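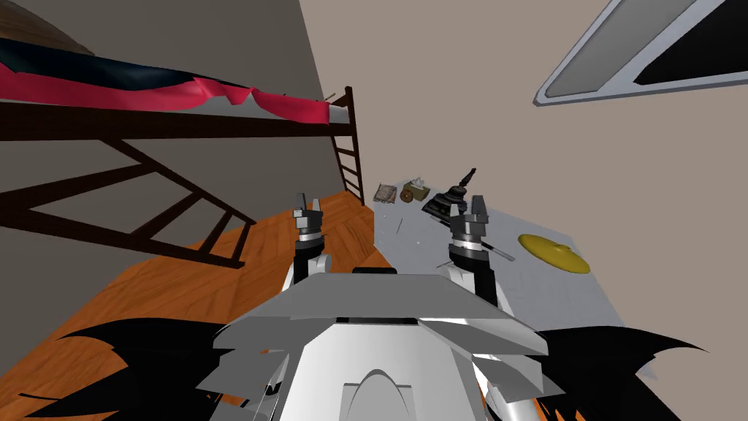
Bedroom level in the Plultcombe sim kit, both grippers open over the edge of the table.

Thu 1 June

First proper day with the Plultcombe trial license and I kind of like it! Install was painless apart from the asset pack, which wanted a second login (Nosipho has it, ask her). The bedroom loads with the loft bed on the left and the small stuff on the gray table: book, little wheeled toy, pen, yellow plate, plus the black thing with the tall rod that Dennis keeps calling the joystick.

Ran 60 resets overnight on seed 604 and read the logs over coffee. No crashes. The pen is the problem — contact goes jittery whenever a finger touches it, and dropping the timestep helped a bit but made everything crawl. Plate was better than I expected. Need to try the Astum contact settings on it before I complain to support.

Price is the other thing. Trial gives us 10 seats until July, then Lungile has to make the case against just staying on Podedell, where we already have all our old scripts.

Todo: 300 resets with the pen only, ask Mandla about the gripper friction values, export test.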